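# Week 6: How Much Should a Closed Wound Cost? Reading Claims About Stitches, Glue and Staples

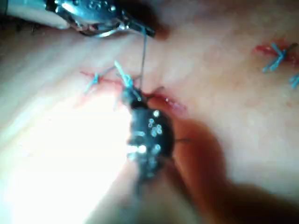 *Fig. 1. Stitched incisions, with a thin gray suture running down from a grasper to the knot.*

Notes by Tania Abeysekara. Read before the session and bring the Pramanik handout from last week. If you lost it, share with a neighbor.

## 1. What this week is about

Wound closure is a good subject for a course on health evidence because everybody thinks they already understand it. You cut your hand, somebody closes it, it heals. Most small clean cuts heal tolerably well whatever you do to them, and that is the first problem for anyone selling a better way to close one. If the ordinary result is already good, a product has to be compared with something, on some measure, over some period. Sales material tends to be vague on all of these.

I used to teach this week as a survey of methods. I've stopped, and the methods now get one section.

## 2. The methods, briefly

**Sutures.** Thread and needle. Either absorbable, meaning the body breaks the material down, or non-absorbable, meaning someone usually takes it out. Can be placed one at a time (interrupted) or as one running length (continuous). Interrupted stitches take longer. If one gives way, the others may hold.

**Staples.** Fast. Common on the scalp and on long straight wounds. Need a remover.

**Tissue glue.** No needle, which matters a great deal if the patient is four. Works best where the edges already meet without being pulled. Poor choice over a joint.

**Strips.** Cheap adhesive tape. Rarely studied with much enthusiasm, and you should ask yourself who would pay for the trial.

Know the difference between absorbable and non-absorbable for the test. You don't need brand names or thread sizes.

## 3. The Betarstead report

This is the main reading. Betarstead is a closure kit sold to urgent care clinics. The company's report covers 1,477 wounds and says that patients were "more satisfied" with the kit than with "standard care."

Start with the big number. It is there to impress you, and it should make you curious. Turn to the table at the back. Of the 1,477 wounds, only 261 were looked at again by anyone after closure. The satisfaction score comes from those 261. The other people may have healed perfectly and not bothered to return. They may have gone to a different clinic with an infection. The report has no way of telling these apart and doesn't try.

Then look at when the 261 were seen. The follow-up visit was at 14 days. Scars go on changing for many months. A scar judged at two weeks tells you very little about the scar the person will live with, and a question about "appearance" at that point is mostly a question about redness.

Now look for "standard care." It is never defined. I read the report twice looking for it. Some clinics probably used sutures and some probably used staples, and they have all been poured into one bucket.

None of this shows that the kit is bad. It may be fine. The report simply doesn't give you grounds to say so, and you should get used to leaving a question open when the evidence leaves it open.

## 4. Things that get measured, and things that don't

Usual outcomes in closure studies:

- time taken to close
- infection
- the wound coming open again (dehiscence)
- how the scar looks, scored by patient or by staff
- pain during closure
- cost of materials

Time is measured a lot because it is easy. A faster closure sounds like a benefit, and in a busy clinic it can be one, but ask for whom. If a method saves two minutes at the start and brings more people back with an open wound, the clinic's stopwatch won't show it.

Scar scores are harder. Patients and staff often disagree about the same scar. Photographs help somewhat, provided the lighting and distance are kept the same and the person scoring doesn't know which method was used. Check for this. In a surprising number of papers the scorer is the person who did the closing.

Cost of materials is almost always given without staff time, and staff time is almost always given without the return visit. See the Zoren worksheet, question 3. The price per unit there is correct; the "saving per patient" line is not something I can reproduce, and I'd like to see whether you can.

## 5. A word on skill

Comparisons of methods are often comparisons of people. If the sutures were placed by trainees and the glue was applied by the senior nurse who ran the study, you have learned something about the senior nurse. Look for who did the work, how many they had done before, and whether the same hands did both arms of the trial.

The same goes for studies done on practice material. Closing a flat pad on a bench is useful training, but the pad doesn't bleed, sweat, or pick at itself in the night.

## 6. Assignment (due last session in April)

Write 700 words on the Plolodier leaflet, which is in the course folder. Cover:

1. What exactly is being compared with what.
2. How many people were followed to the end, and where you found that number.
3. One outcome you would want that is missing.
4. Whether you would change what a clinic does on the strength of it.

"More research is needed" will not be accepted as an answer to item 4. Say yes or no and defend it. Late papers lose a grade unless you have written to me before the deadline.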